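Saturday, March 6, 2021

Week seven of the film course, and the first one where I came home without a headache.

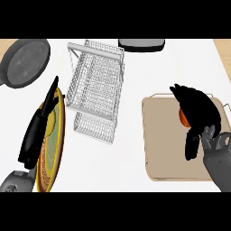
We were supposed to start at ten and started at twenty past. The building on Sundlow Street was locked because the person with the key had been told eleven. I had four of the kids waiting with me on the steps in their masks and coats, and two more in a parent's car with the engine running. When we got in it was colder inside than out. I put the heaters on in the edit room and kept the door to the hall propped open for the air, so the heaters did very little.

Nine signed up in January and we still have eight. The one who left got a Saturday job at a tire place and I can't argue with that. He shot most of the bus station footage, and I wrote to his mother to ask if we can still put his name in the credits. She hasn't answered. I will try once more on Monday and then put him in anyway by first name.

The rule is still four to a room, so I run the day as two groups. The morning group is cutting the short about the closed swimming pool. The afternoon group has the one about the grandfather and the radio. By now I know the pool film better than I want to. It was 48 minutes of material and it has to come down to six. Today they got it to eleven, and there was a real argument over the shot of the empty lockers. Dani wants it at the start and Marcus wants it out. I let them go at it for a while, then told them to cut it both ways and watch the two versions after lunch. They watched them. Dani still wants it at the start. Marcus now wants it at the end, so it is staying in somewhere.

Rozália Takács came at one to talk to both groups by video call from her kitchen. She was a sound editor for twenty-odd years before she started teaching, and I had been trying to get her since before Christmas. The connection dropped three times. She was good with them all the same. She played them a scene with the dialogue taken out, then with only the room noise, then with everything put back, and asked them at each stage how big they thought the room was. They had never thought about it. After that she listened to two minutes of the radio film and told them their interview with the grandfather had a refrigerator in it. It does. I have heard that clip probably fifty times and never noticed. Now I can't hear anything else.

She said to record a minute of silence in any room before leaving it, so there is something to patch the gaps with. I have told them the same thing since week two, but it went in today because it came from her. Three of them wrote it down.

Somebody asked her what she watches and she said mostly old animation, and that she still has her list of Erdős shorts from school. I don't know if that is a director or a studio. I wrote it on the back of the sign-in sheet and will look it up.

Money. The grant pays in two parts and the second part is waiting on my midpoint report, which was due yesterday. I sent it at 11 last night. The form wanted the number of "participant hours" and I had to go back through every sign-in sheet since the start. It comes to 647 if I count the online sessions and I did count them. The form also has a box for "unexpected outcomes," up to 1,000 characters, and I sat over that box longer than over the rest of it. In the end I wrote that two of the kids have started meeting during the week, on their own, to shoot something we have no part in. I think that is the best thing that has happened on this course, and it took up two lines.

Plurley crashed again in the afternoon. It does this when there are more than a few clips with the color changed, and on the older machine it takes the project file with it. We lost 15 minutes of work this time, which is better than last Saturday, when it was the whole morning. Everybody saves by habit now. I would like to move them off it, but the licenses run to the end of June and there is no sense teaching a new program with five weeks left.

The screening is still not settled. Porna has offered its back hall for free, but they can only seat people if the rules change before May, and if the rules don't change we are looking at an outdoor wall and a rented projector. I asked the kids which they would want. All of the afternoon group said the wall. The morning group said inside, with proper seats, and Dani said her grandmother won't sit outside at night for anyone. I said I would ask about doing an early show indoors for families and a second one outside, but that means double the sound equipment and I have not priced it.

Locked up at ten to five. Left the heaters on, remembered at the bus stop, went back. Missed the 5:05 and had to wait for the next one, so I read through the paper edit for the radio film. The middle is too long. There is a part where he lists all the stations he could get at night as a boy, and it goes on past where it should, but his voice changes when he gets to the far ones and I would hate to lose it. I'll see what they do with it on their own before I say anything.

For next week — spare card reader, the long extension cord, release form for the neighbor in the pool film, call Porna before Wednesday. Ask Marcus if he still has my headphones.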